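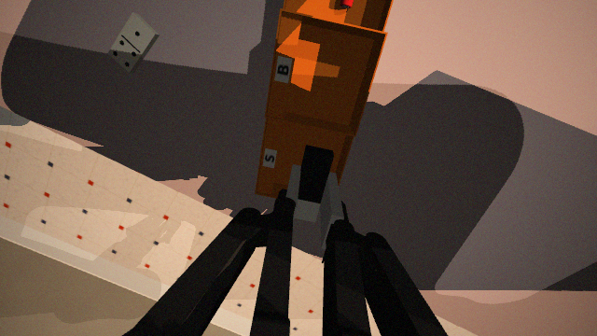
¿Qué conviene presupuestar primero, el brazo o la pinza?

La pinza. Según lo que tengas que agarrar sale la carga, y con la carga eliges el brazo. Si lo haces al revés acabas pagando adaptadores.

Publicado el 9/8/26 - 2 comentarios - 4 compartidos

Amplío mi duda: somos un taller pequeño y queremos apilar cajas con un brazo de sobremesa. Tengo oferta de Barnau y otra de Porkel, con 21 días de diferencia en la entrega. ¿Qué partidas se suelen olvidar?

Respuesta de Maribel Huanca
Pedestal, mesa, cableado, formación y repuestos de los dedos. Nosotros pedimos presupuesto en March (así venía en la hoja de Ospina) y no incluía el pedestal. Pide también el simulador y prueba ahí tus cajas antes de firmar - a nosotros nos hizo cambiar la altura de la mesa. 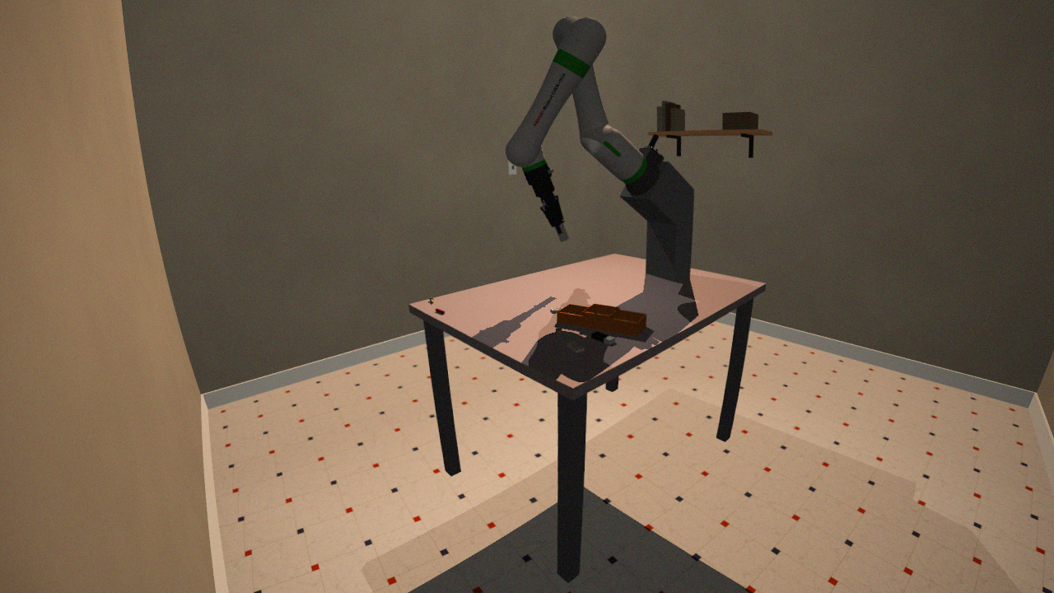
Simulación del puesto: brazo sobre pedestal, mesa y bloques.

Otra respuesta
Yo compré de segunda mano a Sustar y bien. Mira las horas de uso y que te den el manual.

Otra respuesta
Depende del presupuesto.

58 personas encontraron útil esta página

Preguntas relacionadas
Alquilar o comprar un brazo de sobremesa
Cada cuánto cambiar los dedos de la pinza
Qué mesa aguanta un pedestal
Seguro para maquinaria de taller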